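Handolus hand-guiding kit: review

Teaching an arm without writing code

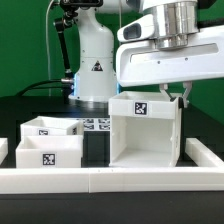 Leitão

2023-06-21

The Handolus kit costs 2,399 and is meant to let you teach an arm a job by hand or with a remote controller. I have used it at Rudcombe for six weeks, mostly on one job: gripping a tall open-fronted box by its top edge and moving it.

Setting up took most of a morning. The printed markers on the box and bins have to lie flat, and the manual is vague on how large to print them. Ours went through two sizes.

Hand guiding is the better mode. The arm moves easily until the wrist is turned far over, when it gets heavy. The remote is slower and I kept overshooting, but your own hands stay clear of the markers.

I recorded 16 demonstrations for the box, at about 2 minutes each. Trimming them in the software is fiddly and there is no undo. It crashed twice and lost one recording.

The older Kirketti kit we had before was cheaper and its remote was nicer to hold, but it would not record the gripper and the arm together. I would buy the Handolus again, though I would wait for the software update due in July.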